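Notes on the Clearing of the Spare Room at Vanside

June 16, 2020

The work on the spare room at Vanside is now complete, and readers who followed the earlier entries may wish to have a full account of how it was carried out. It was begun in March and took longer than planned, chiefly on account of the cupboard behind the door, whose contents had not been gone through since the household moved in.

The first matter to be settled was the purpose of the room. It had served as a store, as a place to iron, and for one winter as somewhere to dry onions. It was decided that it should become a workroom with one large table, and that anything which did not belong to such a room should leave it. This rule was kept to with two exceptions, the ironing board and a framed map of the coast, neither of which could be found a home elsewhere.

Shelving

The old shelves were taken down and replaced with a set from Gimulier. The uprights went in without difficulty. The brackets did not, as the rear wall is softer than it looks and two of the fixings had to be moved and the holes filled. The lowest shelf now stands 40 centimetres from the floor, which leaves space for the vacuum cleaner and the long roll of lining paper. The instructions supplied with the set assume a second person for the upper shelves, and this advice should be followed.

The filled holes have been painted over with what remained of the hall paint. The match is poor in daylight. It has been left as it is.

Sorting

Everything from the cupboard was brought out and placed on the landing, where it stayed for longer than was convenient to anyone wishing to reach the bathroom. Items were then taken into the room one armful at a time and dealt with on the table. Papers were treated separately and will be the subject of a later entry.

The following were kept: the sewing tin, the good scissors, both extension leads, the atlas, the spare bulbs, and the button jar. The following were passed on: the bread maker, a quantity of picture frames, the second sewing tin and the camping lamp. The curtains from the previous house were cut up for dust sheets, having been kept for years in the belief that they might one day fit a window.

There was some debate over the jigsaws. Several were known to lack pieces, though it was not recorded which. They have been given a further year.

Boxes

A good deal of thought was given to boxes, and it is on this subject that most correspondence has been received. The household had been using lidded plastic crates from Plilolitz. They are strong and they stack well, but they are deep, and whatever is placed at the bottom of a deep crate is seldom seen again. Four of them have been retained for bedding and winter coats. The remainder have gone to the shed.

For small things in daily use, shallow cardboard boxes have been adopted, without lids. They may be carried to the table, looked into at a glance, and put back. They cost nothing, as they come with deliveries and need only have their flaps removed. A sharp knife and a straight edge are recommended for this. Tearing the flaps away by hand is quicker and leaves a rough edge, which does no harm to the contents but will catch on a woollen sleeve.

A label is written directly on the front of each box in use, in pencil, so that it can be rubbed out when the contents change. Labels from a machine were tried and came away from the cardboard within a few weeks. Boxes which have grown soft at the corners are put out for recycling and another is taken from the pile.

The table

The table was bought second-hand through Jacobs, the clearance shop near the station, at a price of £40, delivery included. It came up the stairs with its legs off. A plain white top was wanted, as the room faces north and a dark surface would have made it gloomy, and a small thing dropped on white is easily found. It does show every mark of a pencil. A damp cloth with a little washing-up liquid has been enough so far, and no stronger cleaner has been used.

It is intended that the table be cleared at the end of each week. This has been managed on most occasions.

Matters outstanding

The blind has yet to be rehung, and the door still rubs on the carpet in damp weather. A second lamp is wanted for the left-hand end of the room, where the light is weakest after tea. The cupboard itself is to be given a rail, and the top of it a coat of paint, although no colour has been agreed upon.

Readers have asked whether the cardboard boxes attract dust. They do, to a small extent, and are turned over and tapped out over the bin when the shelves are wiped. Enquiries about the Gimulier brackets may be left in the comments below, and the measurements of the rear wall will be added there once they have been checked.
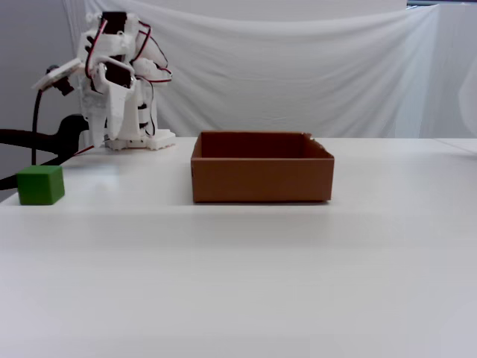
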